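Asunto: Re: [lista-binau] Toallas del albergue y lavandería

Nisha Tomar escribió:
> ¿Seguimos con Baptista para el lavado? En abril nos
> cobraron 888 euros y faltaban piezas en la entrega.
> Habría que decidirlo antes de abrir la planta de arriba.

Hola a todos:

Yo seguiría con Baptista hasta que acabe la temporada. He repasado los albaranes y las piezas que faltaban llegaron en el reparto siguiente, salvo dos fundas de almohada que ya nos han abonado.
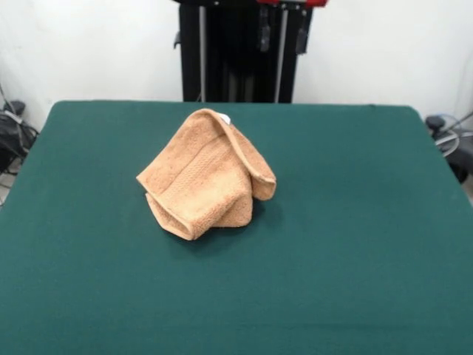 El presupuesto de Stergate sale algo más barato por kilo, pero exige un mínimo de 100 kilos por recogida y en invierno no llegamos. Además cobran aparte el transporte – ida y vuelta.

Para la planta de arriba harían falta 103 juegos de sábanas. Puedo pedirlos esta semana si nadie se opone. Las mantas las dejaría para otoño.

Nisha, ¿me reenvías la factura de abril? La mía está incompleta.

Un saludo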